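Chapter 9
Planning and Opening a Hotel

By Freya Goodall and Nikau McPhee
April 13, 2025
2 comments | 20 shares

A hotel begins to cost money long before it receives its first guest. The period between the purchase of a site and the first paid night is known as the pre-opening phase, and the decisions made in it shape the business for years afterward. This chapter examines how owners, operators and local authorities divide the work of that phase.

The main case is the Selik, a waterfront hotel of 311 rooms in the port town of Kukent. Its owner, Rashti, financed the building but had never managed a hotel. It therefore signed an agreement with an operator, Birkeo, under which the operator would hire staff, set room rates and run the restaurants in return for a fee. Students should note that the agreement was signed before the floor plans were final. The operator was able to ask for a larger laundry and a second service elevator while such changes were still cheap to make.

Section 9.1 deals with site selection and zoning. Section 9.2 turns to the budget for furniture, fixtures and equipment, which is often prepared separately from the construction budget and is a frequent source of disputes.
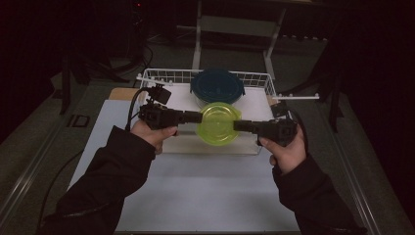

Staffing is treated in Section 9.3. The general manager of the Selik was appointed in October, well ahead of the department heads, and took part in choosing each of them. Terms used throughout the chapter, including "soft opening" and "management fee," are defined in the margin where they first occur. Readers who have not studied lease and franchise agreements should review Chapter 2 before continuing.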